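We use cookies to improve your experience. Accept / Manage settings

Ellard council by-election: anyone else get the leaflets?

dresach_dan
3 Jan 2023
Three leaflets in one week and not a word on the bus cuts! Last time the seat went by 20 votes, so you'd think they'd try a bit harder.

mrs_grurn
It was 9 votes after the recount. And the Grurnwood lot did mention buses, on the back, tiny print.

dresach_dan
Fair enough, 9. Still tiny print though.

tallyho2000
Disagree with both of you. Buses are county business, the council can't touch them. I'd sooner hear about the rates.
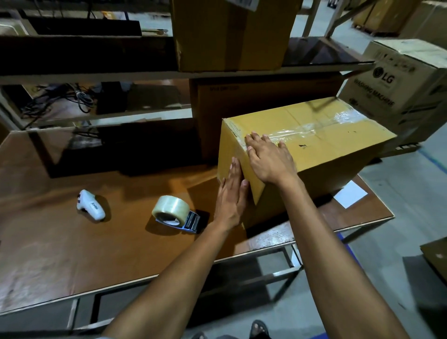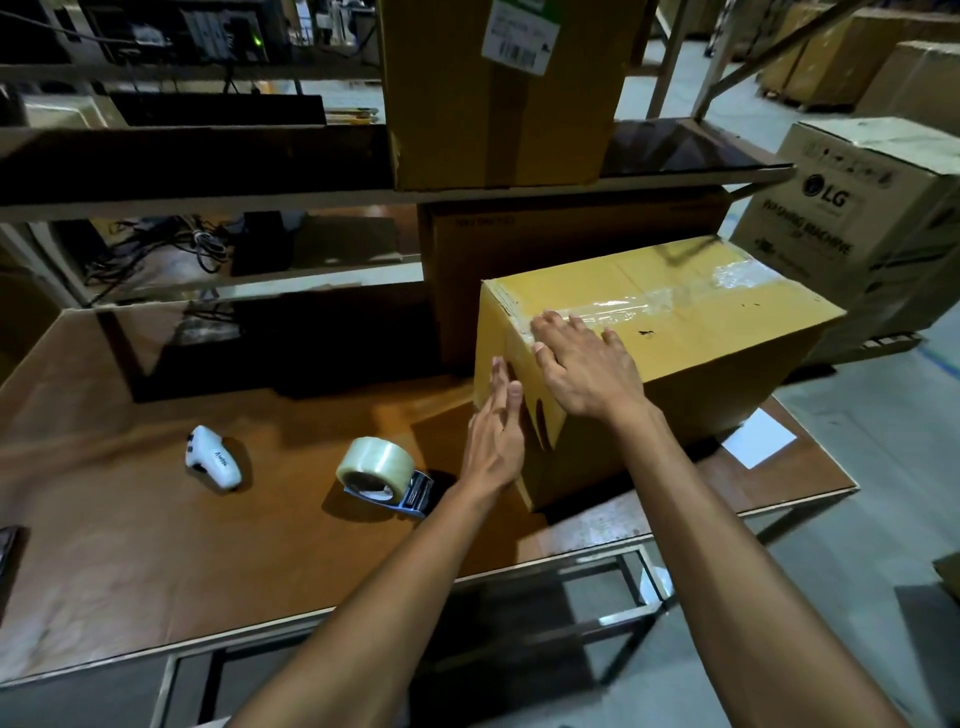
mrs_grurn
The council gets consulted on every route, so yes it can. I'm delivering 200 letters round our end this January (my own, no party, before anyone starts) and I've put exactly that in. They'll travel in a cardboard box with clear tape along the top, same as that one, and I'll happily drop you the first!

tallyho2000
Go on then. Won't change my vote.

Recent threads
Hustings at Dresach hall
Postal vote deadlines
Boundary review, again

Contact us | © Ellard Forum | Back to top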